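Storing apples through winter without a cellar
Orchard and Kitchen Board > Keeping and Preserving
Page 1 of 4

pletlow_pam
Joined: 2016 | Posts: 3699

Good morning all, and I hope everybody's pipes are holding up in this cold. I have a bushel and a half left from October and they're starting to go soft on me, so I wanted to ask what the rest of you do. We have no cellar, only an unheated mudroom that swings between freezing and 59 degrees depending on the sun. My grandmother wrapped every single apple in newspaper and I've kept that up mostly out of love for her, but it takes me a whole evening (with the radio on, it's a pleasant one, I'll admit).

skerkach_hill
Posts: 60

Oh, I enjoyed reading that, Pam! I gave up the wrapping years ago. Mine go in shallow boxes, one layer deep, and I look them over every Sunday after lunch. With paper on, you can't see the bad one until it has spoiled its neighbors. The ones with pale or dull spots I set aside for sauce and don't fret over.

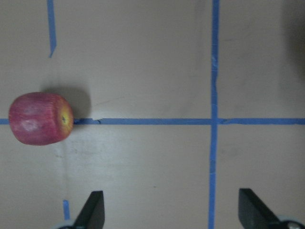

Page 2 of 4

tronden_baker

I have to disagree with Skerkach there, in the friendliest way. Wrapping is what keeps the bad one from touching its neighbors in the first place. I had wrapped Northern Spies in my garage in January that still made a fine pie, and the loose ones beside them were wrinkled like old gloves.

skerkach_hill
Posts: 60

Well, Spies will keep if you look at them kindly! Try it with a McIntosh and then come tell me about it.

picard_road

Could the mudroom be the trouble more than the paper? Going up and down like that is hard on fruit. I keep mine in an old picnic cooler with the lid cracked, against the north wall, and a damp towel folded in the bottom. And please, Pam, keep them away from your potatoes.

pletlow_pam
Joined: 2016 | Posts: 3699

They are sitting right on top of the potatoes, oh dear. Moving them this afternoon. I do have a cooler, so half will go in there wrapped and half unwrapped, and I'll let you all know how they look when the snow is off the porch.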